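Betreff: Re: [hausliste] Müllbeutel rutschen, Teeküche 2. Stock

Hallo zusammen,

am Montag kam hier folgende Frage:

> Kann mir jemand erklären, warum in der Teeküche der Beutel
> jeden zweiten Tag im Eimer verschwindet? Ich habe keine Lust
> mehr, mit der Hand nach unten zu fischen. Gibt es da einen
> Trick, oder kaufen wir einfach die falsche Größe?
> Und wer bestellt die Dinger überhaupt?

Der Reihe nach. Bestellt wird bei Pavliuk, und zwar von mir, Beschwerden also bitte weiterhin an diese Adresse. Die Beutel heißen dort »Nolent 200«, und ich habe im Herbst den großen Karton mit 300 Stück genommen, weil er billiger war als der kleine. Davon sind noch 292 übrig. Wer ausrechnen möchte, wie oft in diesem Stockwerk der Beutel gewechselt wird, darf das gern für sich behalten.
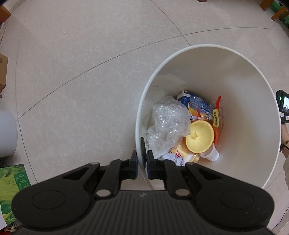
Zum Rutschen: Der Beutel muss oben über den Rand, einmal ganz herum, und zwar bevor das Erste hineinfliegt. Unsere Eimer sind rund und werden nach unten enger, da sackt alles zur Mitte, was keinen Halt hat. Hängt die Folie nur zusammengeknüllt an der Innenwand wie in dem weißen Eimer, dann landen Getränkekarton und Snacktüten eben irgendwo, und der Beutel ist mehr Dekoration. Ich mache seit Jahren einen Knoten in den überstehenden Rand, bis er stramm sitzt – hält auch über ein Wochenende mit Pedau-Sitzung und belegten Brötchen.

An der Größe liegt es meiner Meinung nach nur halb. In Brestholm hatten wir die gleichen Eimer mit kleineren Beuteln, und die sind nicht gerutscht, sondern gerissen. Das war auch nicht schöner.

Zwei Bitten noch. Leere Folien und Packungen vorher zusammendrücken, eine aufgeblasene Tüte braucht so viel Platz wie das Mittagessen, das mal drin war. Und Getränkekartons bitte austrinken, der Rest läuft sonst unten heraus und klebt bis Februar auf den Fliesen. Spreche aus Erfahrung.

Falls jemand lieber Eimer mit Klemmring hätte: Kosten 80 Euro das Stück. Ich knote weiter.

Viele Grüße aus dem 2. Stock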